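Sofa

A sofa, also called a couch, is a long upholstered seat for two or more people, usually with a back and an arm at each end. It is among the most common pieces of furniture in living rooms, waiting rooms and hotel lobbies.
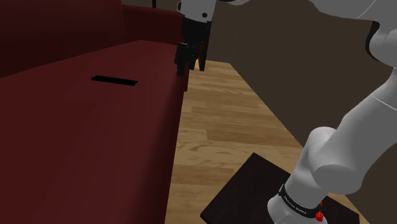

What separates a sofa from a bench?

A sofa has padding and a fabric or leather cover fixed over its frame, while a bench is a plain hard seat to which loose cushions may be added. Most sofas also have a raised back and arms, although some older forms have only one of these.

Name

The word "sofa" came into English by way of French or Italian and goes back to the Arabic "suffa," a raised bench or ledge. "Couch" comes from the French verb "coucher," to lay down, and first meant a piece of furniture for lying on. In the United States the two words are now used for the same thing. "Davenport" is an older American word that survives in parts of the Midwest and in upstate New York. "Chesterfield" was long the general word in Canada, but elsewhere it refers to a deep-buttoned sofa whose arms and back are of equal height.

History

Long seats with cushions were known in ancient Egypt, Greece and Rome, where they were used for resting and, in the last two cases, for dining. In much of medieval Europe, ordinary households sat on benches, stools and chests. The upholstered sofa took shape in the late seventeenth century, when chair makers began to widen the padded armchair to hold two people. During the eighteenth century it became a standard part of the furnished drawing room.

Coil springs came into wide use in the nineteenth century and allowed for deeper and softer seats. Before that time, padding was mostly horsehair, wool or straw held in place by webbing and stitching. Polyurethane foam replaced much of this material after the middle of the twentieth century.

Construction

The frame is commonly made of hardwood, softwood, plywood or metal. Joints may be doweled, screwed or glued, and corner blocks are often added for strength. The seat is carried on webbing, coil springs or sinuous springs, the last being lengths of wire bent into a repeated S shape. Padding is laid over this support and the cover is then stretched, stapled or sewn into place.

Regional manufacture

The town of Plutham supported a small upholstery trade that supplied sofas to boarding houses and railroad hotels. An account book kept by the Gerport workshop lists 1,462 seats re-covered over the life of the business. At its height the workshop employed 136 people and made nearly 2,000 sofas a year. Ekua Ansah, in her study of the town's trades, describes four standard models, of which the two-seat version sold best. Kerttu Oksanen has traced several of the patterns to drawings brought from Ojala.

See also: Armchair; Daybed; Settee; Upholstery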